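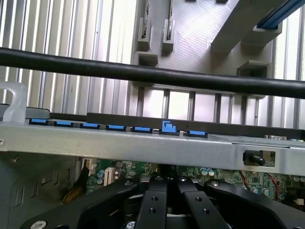 Capítulo 4

O calendário de uma liga: fundamentos da tabela de jogos

Por Zeyu Qiu
Sábado, 23 de novembro de 2024

Quem acompanha futebol pela televisão conhece a tabela somente como um resultado pronto. Ela é publicada antes da temporada, os torcedores procuram a data do clássico e depois todos a esquecem até que um jogo seja adiado. Para quem trabalha na administração de uma competição, a tabela é uma coisa diferente. Ela decide quanto os clubes viajam, quantos dias os atletas descansam e em quais noites um estádio está disponível. Neste capítulo vamos estudar como se constrói uma tabela, começando pelo caso mais simples, e vamos ver por que as regras acrescentadas pelos clubes tornam o problema difícil.

Nos três capítulos anteriores o leitor estudou os regulamentos, a inscrição de atletas e a divisão das receitas. Não é necessário dominar esses assuntos para entender o presente capítulo, mas recomendo reler a seção sobre os critérios de desempate, que vamos usar quando falarmos da última rodada.

4.1 Turno único e turno duplo

Chamamos de turno único a competição em que cada equipe enfrenta todas as outras uma vez. Com n equipes, o número de partidas é n(n − 1)/2. Se n é par, as partidas podem ser distribuídas em n − 1 rodadas, e em cada rodada todas as equipes jogam. Se n é ímpar, são necessárias n rodadas, e em cada uma delas uma equipe fica de folga. No turno duplo, cada par de equipes se enfrenta duas vezes, uma vez no campo de cada uma, e os números de partidas e de rodadas são multiplicados por dois.

Tomemos uma liga com quatro clubes, que vamos usar até o fim do capítulo: Guris, Brisonen, Xavier e Sallero. São seis partidas no turno único, em três rodadas de duas partidas. Uma distribuição possível é a seguinte, com o mandante escrito em primeiro lugar:

Rodada 1: Guris x Sallero; Brisonen x Xavier
Rodada 2: Sallero x Xavier; Guris x Brisonen
Rodada 3: Brisonen x Sallero; Xavier x Guris

O leitor pode verificar que cada par aparece uma só vez. Pode verificar também que o Guris joga duas vezes em casa e uma fora, enquanto o Sallero joga uma vez em casa e duas fora. Com um número par de equipes, essa desigualdade não pode ser evitada no turno único, já que cada equipe faz um número ímpar de partidas. O turno duplo corrige a diferença no total, mas não corrige a ordem em que os mandos aparecem, e é a ordem que costuma provocar as reclamações.

4.2 O método do círculo

A tabela acima foi obtida por um procedimento antigo, chamado método do círculo. Uma equipe é mantida fixa e as outras são colocadas em volta dela. Em cada rodada, a equipe fixa enfrenta a que está na posição oposta, e as demais são ligadas duas a duas por linhas paralelas. Para passar à rodada seguinte, todas as equipes, menos a fixa, avançam uma posição.

O método tem a vantagem de ser fácil de fazer à mão. Durante muito tempo, na liga regional em que comecei a trabalhar, o secretário desenhava o círculo em um papelão, com um prego no centro, e girava os nomes. Eu aprendi desta maneira e ainda peço aos meus alunos que construam o círculo uma vez em papel antes de usar qualquer programa.

É preciso dizer que o método do círculo determina somente quem enfrenta quem em cada rodada. Ele não determina onde se joga. A escolha do mando é um segundo passo e será tratada na seção 4.4.

4.3 O que é uma quebra

Dizemos que uma equipe tem uma quebra quando ela joga duas partidas seguidas em casa ou duas partidas seguidas fora. No exemplo, o Brisonen joga em casa, fora e em casa, portanto não tem quebra. O Guris joga em casa, em casa e fora, portanto tem uma quebra na segunda rodada. O Xavier joga fora, fora e em casa, e tem também uma. O Sallero joga fora, em casa e fora, sem nenhuma quebra. A tabela tem, no total, duas quebras.

É possível fazer melhor? A resposta é negativa, e o raciocínio é curto. Uma equipe sem quebras alterna sempre entre casa e fora, e por isso existem somente duas sequências possíveis para ela: a que começa em casa e a que começa fora. Se duas equipes tivessem a mesma sequência, estariam sempre as duas em casa ou as duas fora, e nunca poderiam jogar uma contra a outra. Logo, no máximo duas equipes podem ficar sem quebras, e as outras n − 2 têm pelo menos uma cada. Para n = 4, o mínimo é dois.

Na prática, os clubes não veem todas as quebras da mesma maneira. Duas partidas seguidas em casa agradam à bilheteria quando os adversários são populares e preocupam quando não são. Duas partidas seguidas fora podem até reduzir o custo, se os dois adversários ficam na mesma direção. Suponhamos que a sede do Sallero esteja a 300 km da sede do Guris e a 41 km da sede do Brisonen. Para o Guris, visitar os dois clubes na mesma viagem pode ser preferível a voltar para casa entre uma partida e outra. O administrador deve perguntar antes de supor.

4.4 Restrições obrigatórias e preferências

Os pedidos que chegam à liga antes da temporada devem ser separados em dois grupos. No primeiro estão as restrições obrigatórias, como um estádio fechado para obras no mês de março ou uma data reservada para as seleções. Uma tabela que não respeita uma dessas restrições não pode ser publicada. No segundo grupo estão as preferências, por exemplo o desejo de jogar o clássico em um feriado. A cada preferência se atribui um peso, e procura-se a tabela com a menor soma dos pesos das preferências não atendidas.

Parece uma separação simples, porém na minha experiência é a parte mais demorada do trabalho. Quase todos os clubes apresentam as suas preferências como se fossem obrigações. Convém pedir sempre o documento que justifica o pedido e fixar um prazo para a entrega. O formulário usado nos exercícios deste livro prevê 31 dias entre a abertura do prazo e a primeira versão da tabela.

Nas próximas seções vamos escrever essas restrições em forma matemática, primeiro para os quatro clubes do exemplo e depois para uma liga de tamanho normal.

Leia também
Capítulo 3: Receitas comuns e receitas do mandante
Capítulo 5: Adiamentos e partidas remarcadas
Capítulo 6: A escala dos árbitros
Soluções dos exercícios ímpares, página 229

Última atualização: versão revista após a leitura dos alunos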